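Workshop notebook, Cullthorpe, May 4, 2020
Shellac flakes, second batch 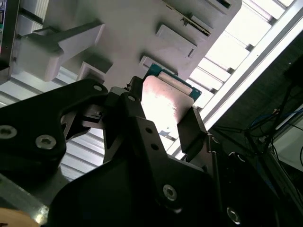 Dissolved 60 g of the Trirnholm flakes in meths last night and left the jar on the shelf by the sink. By this morning there was a soft lump at the bottom the size of a walnut. Stirred it with a dowel and it went in after a while, but the mix is cloudier than the March batch from Urrutia. It might only be wax. Colour is hard to judge in here with the ceiling so brightly lit, so I took the jar to the back door and held it up in daylight. Darker than I wanted. Put a strip on the offcut of sycamore and it came out a weak tea colour, fine for the stool but wrong for the box lid.

Strained through an old cotton shirt, twice. First pass left brown grit in the cloth, second pass nearly clean. Jar relabelled, the old label had gone to pulp.

Box lid: rubbed back with 400 paper where the runs were, near the hinge side. One run had gone soft underneath and tore up. Scraped that patch back to bare wood and started again there with the old mix, 8 thin coats, waiting until each stopped feeling tacky. The edge of the patch still shows if the light comes from the side. Leave it a week before touching it.

Stool: 7 coats on the seat, legs not started. The pad was too wet for the first one and left a ridge along the front. Should flatten.

To get: meths, cotton wadding, a jar with a proper lid. Ask Binullow if they still do the dewaxed flakes in small bags. Old price was 76 a kilo, too much to buy in bulk.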